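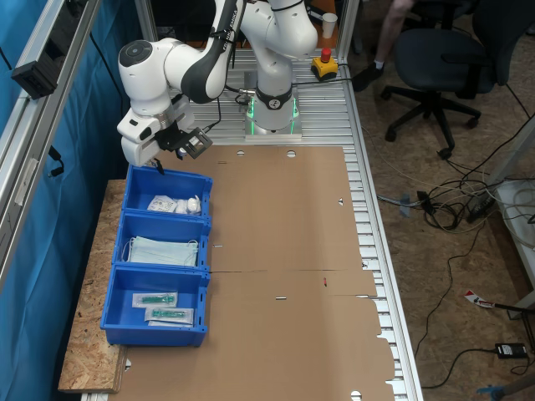
Clodasow
小件医用耗材的分盒、补货与登记记录

版本 5
维护：Lovely Gatchalian（表格与规则）、Mark Anthony Lumanlan（盒子、纸板，以及对规则的书面抗议）
最近一次整理：2018年11月16日

一、先说这是什么

Clodasow 是一份登记数据，外加一套把小东西放进盒子里的规矩。小东西指纱布、棉签包、口罩、创可贴、胶带这一类单个不值钱、凑在一起就能让人找半个下午的物件。规矩比东西多，这一点我们知道，不用再提 issue 了。

数据来自 Macapagal 的备料间。备料间给几个外出点配急救包，每个包里装什么有清单，清单在另一个仓库里，归别人管，写得也比我们这份体面。我们只管清单上游的那一步：东西从大箱里拿出来，分到盒里，盒里少了要补，补了要记。

“补了要记”这四个字，是整个项目存在的理由，也是整个项目执行得最差的部分。

名字没有含义。当初 Mark 在共享盘里新建文件夹，随手敲了一串字母，打算回头再改。等想起来要改的时候，已经有三张表引用了这个路径。

二、目录

README.txt
您正在读的东西。如果您是打印出来读的，背面请留着，备料间常年缺草稿纸。

records.csv
主表。一行是一次动作：放入、取出、清点、退回、报废。共 200 行。总有人来信问怎么刚好是整数，答案很无聊：我们在第 200 行截断了这一版，后面的归下一版。

items.csv
物品表。每种物品一行，写明它叫什么、别人管它叫什么、它应该住在哪个盒里。

bins.csv
盒子表。很短。Mark 坚持它应该单独成表，理由是“盒子也是有尊严的”。

rules.txt
分盒规则全文。本文第五节是节选，两者有冲突时以 rules.txt 为准，rules.txt 自己前后冲突时以 Lovely 当天的心情为准。

misc/
别进去。

三、怎么读主表

用任何能打开逗号分隔文件的软件都行。编码是 UTF-8。如果打开后中文变成一堆方块，那是您的软件在表达意见，请在导入时手动选编码。

每行字段如下。

record_id
记录编号，从小到大，不重复。中间有跳号，跳掉的是录错以后删掉的行。我们曾经讨论过保留错行并加标记，讨论完大家就去吃饭了。

action
动作。取值只有五种：in、out、count、return、discard。早期有人写“拿”“拿了”“拿走了”和“先拿了回头补”，前三种已统一改成 out，最后一种改成 out 之后我们特意去查了有没有对应的 in。没有。

item_code
物品代码，对应 items.csv。

bin_code
盒子代码，对应 bins.csv。空着表示登记人没写，不表示东西没进盒子，虽然两者常常同时发生。

qty
数量，单位见下一个字段。请务必看下一个字段。

unit
单位。“包”和“片”是两回事。一包纱布里可以有不止一片纱布，这件事听上去不需要解释，但第 82 行就是这么来的：有人按片登记，按包补货，那个盒子于是一度满到盖不住任何东西。那一行我们保留原样，作为对后来者的教育。

state
外包装状态。sealed 是完好密封，opened 是已开封，damaged 是破了，unsure 是登记人捏着它看了半天也没看出来。unsure 的东西一律不进急救包，这条没有商量。

note
备注。自由文本，也是全表最好看的一列。

四、备料台

分拣在一张铝型材台子上做。台面是一条一条的，条与条之间有槽，设计台子的人想必有很正当的理由，不过他显然没有在上面放过创可贴。小包装滑到槽边上会卡住，薄的会竖着站进去，用指甲抠出来的时候很难维持一个专业人员的形象。

解决办法是在台面上铺一大张纸板。这是一个没折起来的纸箱坯，从 Bammont 送货时多给的那一叠里抽的。它本来应该成为一个箱子，现在成了一块桌布，论工作量倒是比当箱子时大。

纸板上的折痕和开口，说几句，反正总有人问。

折痕是直的，压得挺深。东西放在折痕上不会掉下去，但一摞口罩横跨折痕会有点歪，强迫症患者请往旁边挪。有人提议把折痕当格线用，左边放待登记的，右边放已登记的。听起来很合理，用了一周，发现大家对左边和右边的理解取决于自己站在台子哪一侧。

远端那两个圆孔是冲出来的，原厂就有。别往里面塞笔。

靠右有一处小小的三角缺口，没有用途。Mark 曾经给它想过五种用途，Lovely 把它们都记在 misc/ 里了。您看，刚才叫您别进去是有原因的。

折痕上那一点红，不是记号，不是“从这里开始”，也不是清点的基准点。它出现在 note 字段里四五回，每回的解释都不同。请不要再给它赋予意义。

右边伸出来的那些折翼搭在铝条上，看着像是可以再放点东西。不可以。折翼底下没有平整的支撑，压重了会翘，翘起来的时候纸板上的一切都会获得短暂的自由。

纸板脏了就换，不擦。纸板吸水，擦完比擦之前更需要擦。

台子左侧另有一条粗糙的 OSB 板，盒子有一部分就坐在上面。OSB 的表面会勾东西，盒底是塑料的，没什么关系；袋装的东西别直接搁上去拖，尤其是单独包装的纱布。拖破了请写 damaged，不要写“自然损耗”，纱布在自然界不会自己损耗。

五、三个蓝盒子

盒子是亮蓝色塑料的，敞口，首尾相接排成一列。选蓝色是因为 Altonance 那一批只剩蓝色。后来有新来的同事在交接材料里写“蓝色代表洁净区”，写得很有说服力，我们花了不少工夫才把这句话从各处删干净。

bins.csv 里它们的代码是 F、M、N，远、中、近，方向以站在台子近端、面朝远端为准。为什么不用一二三？用过。有人从近的数，有人从远的数，中间那个盒子是唯一从不出错的。

F 盒：小包装敷料类

放单独密封的小白包，纱布和棉签归在一起。外行看都是白色小纸包，内行看也都是白色小纸包，得翻过来看印字。有的印在正面，有的印在背面，个别的什么也没印，或者印得像是不太想让人看见。没有印字的请单独拿出来，按 unsure 处理。

F 盒不要求摆齐。我们试过摆齐。小包轻，盒子一动就散，摆的时间比用的时间长。现在的规则是：可以成堆，不可以冒出盒沿。冒出盒沿的部分迟早会跑到隔壁 M 盒里去，跟口罩混在一起，而口罩的登记人和纱布的登记人往往都认为那不是自己的东西。

取用时从上面拿，补货时放下面。这句话写起来六七个字，做起来要把上面一层先掏出来，再把新的铺下去，再把旧的放回来。我们知道大部分人是直接往上一倒的。每次清点的时候会把整盒翻一遍，算是替大家赎罪。

M 盒：口罩

放淡蓝绿色的外科口罩，平放，叠成一摞，白色耳带留在两边。

耳带是这一盒的全部麻烦。叠得好，耳带顺在边上，一次能拿起一个；叠得不好，拿一个带起来一串，像从抽屉里拉出一条旧电线。所以规则有三条：

颜色面一律朝上。
耳带不要压在口罩中间，捋到边上。
从上面拿，用两根手指捏住边，别去勾耳带。

第三条是后加的，此前全靠自觉。自觉的结果请见备注列。

口罩从原包装里取出来以后，M 盒里就没有批号可查了。因此补货时必须把批号写进备注。不写批号的那一摞只用于培训，不进急救包。有同事觉得这条太严，那位同事后来被安排负责把没有批号的口罩一个个挑出来，现在是这条规则最热情的拥护者。

N 盒：轮值

N 盒不固定。当周哪一样东西要得多，就放哪一样。创可贴放过，胶带放过，弹性绷带也放过。换之前要先清空，清空要记一行 count，放进新东西再记一行 in。只换不记，表里就会出现在逻辑上属于胶带、实际上已经是绷带的幽灵库存。

禁止把 N 盒当成“先放一下”的地方。“先放一下”在我们这里没有对应的 action 取值，今后也不会有。

六、补货线

每种物品在 items.csv 里有一个 low 字段，低于这个数就该补了。小包敷料的补货线是 20 包，口罩也是 20 个。两个数一样，倒没有什么统计学依据，只因为 Lovely 第一次填表时把上一行往下拖了一格。试运行到现在没出过岔子，于是它就从失误升格成了标准。

补货线只管盒子，不管大箱。大箱的库存不在本数据里。每隔一阵子就有人拿 records.csv 去推算整个备料间还剩多少口罩，得出一个非常吓人的结论，发邮件抄送所有人。请不要这样做。盒子里见底，只说明盒子里见底。

补货的步骤：

先看盒里还剩多少，登记 count。
去大箱取。一次取一个内包装，别抱一摞回来，纸板上放不下，别处更放不下。
在纸板上拆。碎纸和塑料膜当场扔掉，不要留在纸板上装作它们是库存。
检查外包装。破的、湿过的、封边鼓起来的，挑出来，登记 discard。
放进盒里，登记 in，写批号。
再看一眼单位。

最后一步是第 82 行之后加的。

七、数据是怎么记下来的

先写纸，再录表。纸是一张夹在板子上的登记单，笔用绳拴着。绳长经过一次扩容，原来那根只够在一个很别扭的角度写字，从那段时期的字迹里看得出来。

录入每周做一次，由当周轮到的人录，另一个人核对。核对的办法是一个念一个看。念的人容易越念越快，看的人容易走神，所以核对时不许喝东西，也不许讨论周末去哪。后半句执行得不好。

看不清的字，能问到人就问，问不到就在备注里写“字迹不清”，数量留空。我们不猜。早期猜过一次，把一个潦草的“退”看成了“报”，于是一批好好的纱布在数据里被报废，在盒子里继续健康地活着，直到下一次清点才死而复生。

登记人姓名不进公开的表。只保留到班次。曾经有一版不小心把简称留在了备注里，已清掉。

八、已知的毛病

时间不准。登记单上写的是登记的时间，不是动作发生的时间。从拿东西到想起来写，间隔取决于当天忙不忙，以及笔是不是又被人从绳上解走了。请不要用这份数据研究“几点钟口罩用得最多”。您研究出来的会是“几点钟大家有空写字”。

漏记。清点数和按流水推出来的数经常对不上，多数时候是实物少，偶尔是实物多。实物少可以理解，实物多我们至今没有令人满意的解释。Mark 的说法是有人良心发现，悄悄放了回来。

类别不平衡。out 最多，in 其次，discard 很少。报废少不代表东西质量好，也可能说明大家看见破包装就顺手扔了，扔完没有写。

品名不统一。同一样东西，纸上有人写“纱布”，有人写“小纱布”，有人写“白包”，有人写“那个”。items.csv 的 alias 字段尽力收了，“那个”没收，实在收不了。

F 盒混装。纱布与棉签类小包同住一盒，清点时有些行只记了总数，没有分开。这些行的 item_code 是 MIX。要做分品种统计的话，请先把 MIX 去掉，或者带着愧疚保留它。

纸板更换没有登记。换纸板前后，分拣的误差有没有变化，我们不知道。有一位读者来信建议把纸板也编号，我们把信打印出来垫在了打孔机下面。

九、适合拿来做什么

练习清洗小规模的库存流水。它足够小，一个下午能看完；也足够乱，看完会对人有一些新的认识。

做表格课的材料。单位混用、缺失值、同物异名、编号跳号，一应俱全，全部天然，没有人为添加。

给类似的小备料间当参考。你们要是也只有一张台子、几个盒子和一块纸板，分盒规则可以直接抄。耳带那三条尤其推荐。

十、不适合做什么

不适合推断医疗用量。急救包发出去以后用没用、用在哪，本数据一概不知。

不适合作为采购依据。表里没有价格，没有供应周期，也没有任何采购人员愿意在上面签字。

不适合当作卫生规范。这里写的是怎么放、怎么数、怎么记。无菌操作、有效期管理、处置要求，请看你们自己单位的正式文件。我们的文件里有一条叫“别往圆孔里塞笔”，由此可以判断它的级别。

不适合评比谁最勤快。有人试过按班次排行，排第一的那个班次，后来查明是把同一张登记单录了两遍。

十一、备注列选读

以下摘自 note 字段，原文照录，只去掉了能认出人的部分。放在这里是因为有读者说不看备注就理解不了主表，也因为我们喜欢。

“耳带缠住了，拿一出四，放回三。”

“清点两次，两次不同，取了比较好看的那个。”

“白包一个，没字，摸着像纱布。”（后被改为 unsure，附言：摸着像不算。）

“从铝条缝里救出创可贴。包装完好，本人指甲不完好。”

“N盒上周说是胶带，打开看见绷带。”

“批号写在手上，洗手了。”

“红点处开始数。”（核对人附言：说了多少次了。）

“M盒颜色面朝下，已全部翻过来。翻完发现刚才那面才是颜色面，又翻回去。”

“无异常。”（此行数量为空，单位为空，盒号为空。）

十二、版本变化

版本 1
一张纸。已经找不到了，据说内容很好。

版本 2
进了表格。动作字段自由填写。我们当时相信人。

版本 3
动作字段改成固定取值。加了 bins.csv。盒子从按数字叫改成 F、M、N。引入补货线。

版本 4
加 state 与 alias。第 82 行引发 unit 字段，同时引发一次全体在场的谈话。铺上了纸板，此前小包是直接放在台面上的，那个时期的备注请怀着同情阅读。

版本 5
就是现在这一版。口罩批号改为必填。清掉“蓝色代表洁净区”。N 盒换物必须先清空登记。修正若干错字，估计也引入了若干。

下一版想做的事：把纱布和棉签分成两个盒。难处在于那一列要再接一个盒，Altonance 的蓝色已经断货，而 Mark 认为颜色不一样“看着像临时工”。目前僵持中。原定五月之前定下来，五月的时候大家一致同意再想想。

十三、提修改意见

改错字，直接改，不用问。

改数量，请附上登记单的复印件或者当班人的确认。“我觉得不可能有这么多”不算证据，我们也觉得不可能，可它就在那儿。

新增物品，先在 items.csv 里查一下 alias，十有八九已经有了，只是您和登记人对它的称呼不同。确实没有再加一行，代码用四个大写字母，不要用拼音骂人，我们会念出声。

新增规则，请先删掉一条旧的。这是 Lovely 定的，目前为止对她本人无效。

关于那个三角缺口的意见请发给 Mark，不要抄送其他人。

十四、使用条件

表格和规则可以随便用，随便改，转发时保留项目名和版本号就行。抄了规则之后你们的口罩还是缠在一起，我们不承担责任，但愿意听听具体是怎么缠的。

引用时写：
Gatchalian, L.，Lumanlan, M. A. Clodasow：小件医用耗材的分盒、补货与登记记录，版本 5。Macapagal 备料间。

作者顺序按姓氏字母排。Mark 要求在此注明，这是字母的问题。

十五、联系

留言写在备料间门口的本子上，或者在仓库里开 issue。本子回得快一些。写的时候请用本子自带的那支笔，用完放回去，登记单上的那支不要动。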